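Search this collection

# Trundovberg Muster Rolls and Letters

Welcome, and thank you for stopping by! This is the data card for a set of transcribed papers from the Trundovberg militia, a small body of farmers, coopers and ferrymen who turned out against the governor's garrison and then, for the most part, went home again and never wrote a word about it. What we have comes from the clerks who paid them, the wives who wrote to them and one very cross quartermaster called Aksoy, whose handwriting has cost us more evenings than I care to admit.

## What is in it

There are 2,848 entries from the muster rolls and 33 letters. Each roll entry has the man's name as the clerk spelled it, his company, the day's pay if it was given, and a free notes column where we put anything that wouldn't fit elsewhere (one poor fellow is marked "absent, cow"). Of the roll entries, 2,235 have been read by two people. The remainder have had one reading only and carry the word `single` in the `checked` column, so please treat those with a bit of care.

The letters are plain text files, one letter to a file, with line breaks kept where the writer made them. Mi-kyung Geum did nearly all of these, and her notes on the abbreviations are in `letters/notes.md`. Do read them before you start, as "yr" can mean "your" or "year" and once, we think, "younger".

## How the transcribing was done

We worked from photocopies that Valentin Surdu made years ago, when the ledgers were still kept at Hotari. Each of us took a bundle, typed it up and passed it along to the next person. Where two readers disagreed, Tamara Husar had the last word, and her decisions are logged in `disputes.csv` along with both of the original readings, so you are welcome to side with the loser.

Spellings have been left alone. The Preltura company turns up under several different spellings, sometimes on the same page, and we have added a `company_std` column so you can search without going mad. Nothing in the original columns was changed to match it.

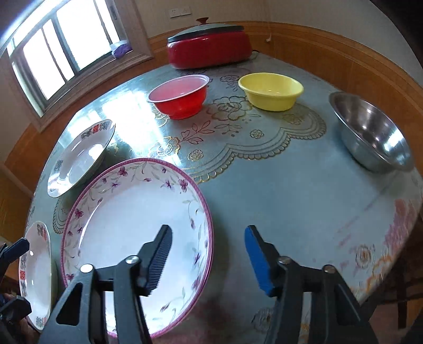 *Round table with the blue-green cloth and the flowered plate.*

## Known problems

- The May rolls for the second company are missing a leaf. The page numbers jump and so do ours.
- Pay is in the local coin throughout. We haven't converted it, and Ruben Mulder would like me to say that he advises against trying.
- Men who shared a name with their father are not told apart unless the clerk did it himself.
- Water damage runs down the right-hand side of the last ledger. Lost words are shown as `[...]` and guesses have a question mark after them.

## Using the files

Everything is UTF-8 and the tables are comma separated. If you open them in a spreadsheet, import the `folio` column as text, or it will turn half of the page references into dates. You may use and share the transcriptions freely so long as you mention the project by name, and we'd dearly love to hear what you make of them.

Corrections are very welcome, even tiny ones. Send the folio number and your own reading to Mahsa Nouri, who looks after the master copy and adds changes in batches of 50 or so entries when she has a free weekend.

Last revised December 5, 2021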